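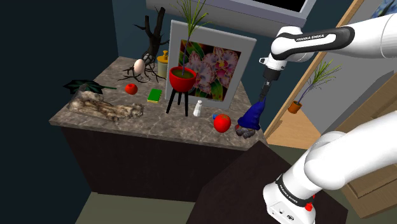
## Learning to like the marrow

18 Nov 2023

When I moved to Stasville I took a small plot at the allotments behind Plevgate, number 46. I had never grown anything except a pot of basil, and the basil had died. The man at the next plot, Ehsan Baloch, looked at my new spade and told me to begin with courgettes. "You cannot fail with courgettes," he said. I understood later that this was also a warning.

In my language we have one word for courgette and marrow, so I did not know there was a difference. The difference is one week of holiday. I went away in September to see my sister, and when I came back there were 2 marrows under the leaves, each one as long as my arm. I carried them home on the bus, on my knees, and an old lady asked me if I would stuff them or make jam.

Jam! I thought I had heard it wrong. But she explained it to me very kindly until her stop, and I wrote the recipe on the back of my ticket: marrow, sugar, lemons, and plenty of ginger. You cut the flesh small, you leave it with the sugar for one night, and in the morning it is swimming in its own water. After this you cook it slowly, longer than you believe is right.
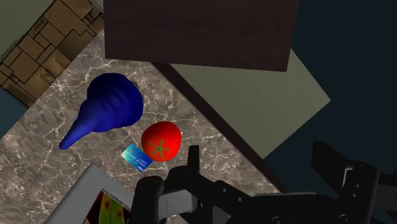

My first pot was too thin. I had put in 200 grams less sugar than she told me, as I wanted to be clever and healthy, and it ran off the bread and down my sleeve. For the second pot I obeyed. It became a dark gold colour and the whole staircase smelled of ginger - my neighbour knocked to ask what I was baking.

I gave one jar to Ehsan. He does not eat jam, he told me, but he took it anyway, and the week after he gave me back the jar, washed, with bean seeds inside. So it seems I will grow beans next year. I have read that they need poles, and that one should dig a trench already in autumn and fill it with old leaves and kitchen peelings. The ground is heavy now and I have only done half of the trench.

If somebody has a good way to keep slugs from young beans, please write to me in the comments. I have tried the beer and I don't want to buy more beer for them.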